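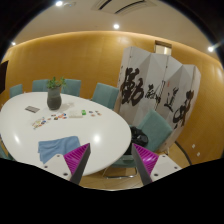
House rules for wiping and clearing with a gripper

I've been using hand-held grippers for tidying jobs for a good while now, first at Elbridge and then in the shared rooms at Lismont, and I get asked for my rules often enough that I've typed them up. Most are plain housekeeping with a bit of workshop sense thrown in. Take what suits you!

Before you start

Look at the fingers first. I check every screw on the base plates with a small driver at the beginning of a session, finger-tight and then a nip more. Go mad with the driver and you'll strip the thread, and then you're hunting for a spare plate at four in the afternoon (ask me how I know). Wipe the ridged pads with a barely damp cloth and let them dry. Crumbs love those ridges, and an old toothbrush gets them out better than anything you can buy.

Wipe the lens too, with a clean glasses cloth. Not your sleeve. Murdo Dalgleish used his sleeve all through April and we had a lovely greasy smear across everything he did.

Setting out the table

Cloth flat, near the edge you'll be standing at. It can be a little rumpled, that's fine, real cloths are, but don't leave it screwed up in a ball unless unfolding is part of the job. Light blue on a white top is my favourite pairing because you can see where the cloth stops and the table starts.

Leave the ordinary things out. A potted plant, a card, a few odds and ends are what people really have on their tables, and a bare top makes the work far too easy. I do draw the line at open drinks, lit candles and anything with a blade.

Small colourful bits are the devil. Scatter them loosely if you want picking practice, and keep a shallow tray handy for the finish, because they roll under chairs and you'll be finding them for weeks. We log ours in and out at Baird and it saves a lot of crawling about.

Shiny tables want a bit of thought. If a ceiling light is bouncing straight up at you, shift yourself round the table a step or two before you touch the dimmer. Dimming the room fixes the glare and spoils everything else.

Doing the job

Come in slowly, and open the fingers before you get there. I count two in my head between arriving and closing, which sounds daft but it stops the snatching.

For a cloth, pinch a small fold near a corner and lift a touch before you drag. Wipe away from the plant, never towards it, and go round the pot in short strokes. If you need to shift the pot, hold it low on the body. Never by the leaves, please.

Keep your other hand out of it. If you must rescue something, stop the recording, sort it, and begin that go again from the top. Wilma Gillies wanted us to allow one helping hand per go and we argued about it over a whole packet of biscuits. I won, but she's still cross.

I stop after 16 goes and have a proper break, with the gripper put down and my wrist given a shake. Tired hands get clumsy, and clumsy goes are no use to anyone. Eston sent us a set once where the last nine were all wobble, and out they went.

The room round you

Chairs pushed in, or right out of your way, but not half and half where you'll catch a hip. Bags are better on a hook than a seat, I think, though I'm forever breaking that one myself. Cables get run along the wall and taped if they have to cross the floor.

If there are papers or screens with people's details on them, turn them over or off before you begin. Same goes for post on the side and names on a whiteboard.

Afterwards

Wash the cloths at the end of the day with no softener, as it leaves them slippery to grip. Pads get a new pair at 3,000 closes or as soon as a ridge tears, whichever comes first. Write the date on the back of the base plate in pencil. Marker comes off on your fingers.

And put the furniture back where it was, especially if the room's booked after you.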